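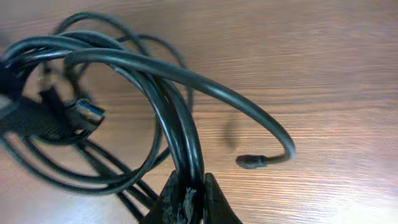 Um cabo preto por desenrolar sobre a madeira, com a ficha USB-A do lado esquerdo do monte.

Oficina de cabos em Mavgate abre a gaveta que todos temos em casa

Mavgate, 2018-04-21

A sala de cima da biblioteca de Mavgate recebe hoje à tarde a primeira sessão da "Gaveta dos Cabos", uma oficina gratuita onde os moradores podem trazer os cabos que têm guardados em casa, desembaraçar, experimentar e decidir o que fica e o que vai para a reciclagem. A iniciativa é da associação Jundico, que já organiza na mesma sala as tardes de costura e a troca de livros escolares.

As portas abrem às 14h30 e a entrada faz-se pela porta lateral, na Rua da Fonte. Não é preciso inscrição para esta sessão. Quem vier com sacos grandes pode usar o elevador, que esteve parado durante o inverno e voltou a funcionar no início do mês.

A ideia nasceu de uma recolha pequena, feita nas escadas do edifício. A associação deixou ali uma caixa de cartão com um papel escrito à mão e esperava receber alguns carregadores velhos. No fim de quatro semanas tinha 95 quilos de material. Havia carregadores de telefone, extensões, auscultadores, cabos de antena e muitos cabos USB, quase todos presos uns nos outros.

"Abrimos a caixa e não conseguimos tirar um cabo sozinho, vinham todos juntos", conta Refilwe Dlamini, coordenadora da oficina. "Muitas coisas que estavam no fundo podiam ainda servir. As pessoas dão porque não sabem para que aparelho é, e porque está tudo em nó."

Refilwe Dlamini vive em Mavgate desde há oito anos e trabalhou antes numa loja de reparação de telefones. É ela que explica na oficina como se desfaz um emaranhado. O primeiro conselho é não puxar. Um cabo puxado com força aperta o nó e pode partir por dentro, junto da ficha, onde o estrago não se vê. O melhor é pousar o monte numa mesa grande, com boa luz, e alargar as voltas com os dedos até que fique espaço entre elas. Depois procura-se uma das pontas e faz-se passar essa ponta pelas voltas, sempre a mais pequena primeiro. Num cabo USB comum, a ficha mais estreita passa com mais facilidade do que a outra.

Para guardar, a coordenadora recomenda voltas largas, do tamanho de um pires, e uma tira de tecido ou de velcro. Os elásticos de borracha colam com o calor e deixam marca. Também não aconselha enrolar o cabo à volta do próprio carregador, que é o costume da maior parte das pessoas e, segundo ela, a causa de muitas avarias que via na loja.

Na sala estarão montadas três mesas. Na primeira faz-se a separação por tipo de ficha. Na segunda, os cabos são experimentados com um aparelho de medição emprestado pela Buta, a loja de material eléctrico da praça. A terceira mesa é para as etiquetas. Cada visitante recebe uma folha de etiquetas de papel e pode escrever o nome do aparelho a que o cabo pertence. A Jundico mandou imprimir 200 folhas e pede que cada família leve só uma.

Os cabos que funcionam e que os donos já não querem ficam numa estante de troca, ao lado da entrada da sala de leitura, e podem ser levados por qualquer pessoa durante o horário da biblioteca. Os que não funcionam seguem para a Jia, empresa que faz a recolha de equipamento eléctrico no concelho e que separa o cobre do plástico. A recolha na biblioteca será feita uma vez por mês.

A associação lembra que não aceita pilhas soltas, baterias inchadas nem transformadores com a caixa aberta. Para este material existe o contentor vermelho no parque de estacionamento do mercado. Os cabos com o isolamento rasgado podem ser trazidos, mas devem vir num saco à parte e não serão experimentados.

As crianças podem participar se vierem com um adulto. Haverá uma mesa baixa com cabos cortados, sem fichas, para fazer pulseiras e pequenos animais. Esta parte é orientada pelo grupo das tardes de costura, que pede aos pais para trazerem uma tesoura de pontas redondas, se tiverem.

A segunda sessão está marcada para o dia 27 de Abril, às 18h00, a pensar em quem trabalha durante o dia. Para essa data é preciso reservar lugar, porque a sala de cima vai estar dividida com o curso de português para estrangeiros. As inscrições fazem-se no balcão da biblioteca ou na sede da Jundico, aberta de manhã. A Jundico pondera ainda levar a oficina às escolas no próximo ano lectivo, mas a decisão depende da resposta da junta ao pedido de transporte para as mesas.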